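Skirnham Works, Packing Hall 2: Shared Station Inspection
Friday, May 18, 2018

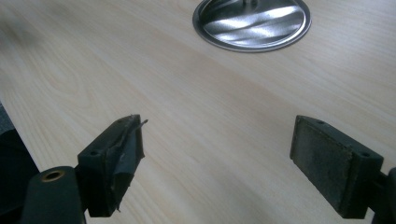 Station 3, hand-held gripper and lid on bench. Left pad torn, right pad worn.

1. Gripper pads: FAIL. Left pad is ragged with a loose flap. Right pad is intact but dusty. Replace both before next shift.
2. Screw holes on finger tips: OK. Check again at pad change.
3. Bench top: OK, smooth. Wipe down at handover.
4. Stop button on Lukow arm: OK. Tested 3 times.
5. Walkway to arm: FAIL. Carts parked inside the line. Moved during check.
6. Operator breaks: COMMENT. Staff used to pack lids by hand and swap jobs every 45 minutes. Since the arm took over packing they stay on the gripper for 70. Wrist complaints from 2 people. Go back to 45.
7. Training: OPEN. Night crew has not had the Twal session on clearing a stopped arm. They wait for days to restart it.
8. Noise: OK. Operators say they can talk across the bench now.

Spare pads are on order from Prustenach. Next full check in November.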